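Dusumora trial - progress to end of March

Quick one, full numbers in the spreadsheet. Sorry its late.

Kit: Nenero two-arm bench package, bought through Amadi. Rail frame, both arms, grippers, laptop software. Assembly was fine. Manual less so, the calibration chapter is for an older version. Amadi sent the right pages after two emails.

Task so far: small white bottles off the table, into the green basket. 556 attempts logged this quarter. Upright bottles good. Bottles lying down still the weak spot, the fingers push them along the wood before they close. Softer pads on order.

Spend: $2605 against the trial line, mostly the pads, spare cables and a second set of clamps. Nothing left to bill from Amadi for setup.

Support: decent. Average reply from Nenero 53 minutes in business hours. Nothing on weekends, which hurt us once.

Bench with both arms, and a bottle held over the basket:
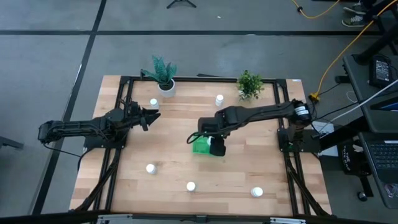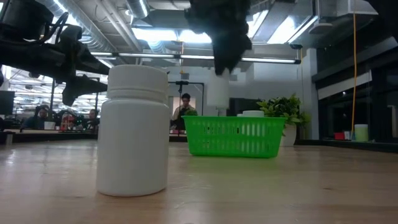
Compared to Sternora, which we had on loan last year, the Nenero is slower but easier to teach. New staff were recording there own routines in about 60 minutes. Sternora's software never got that far with us. Price is close enough that I wouldn't decide on it.

Next: fit pads, rerun the lying-down set, then mixed sizes. Need a yes or no on extending the Nenero warrantee before the current one runs out. My vote is yes, one year only.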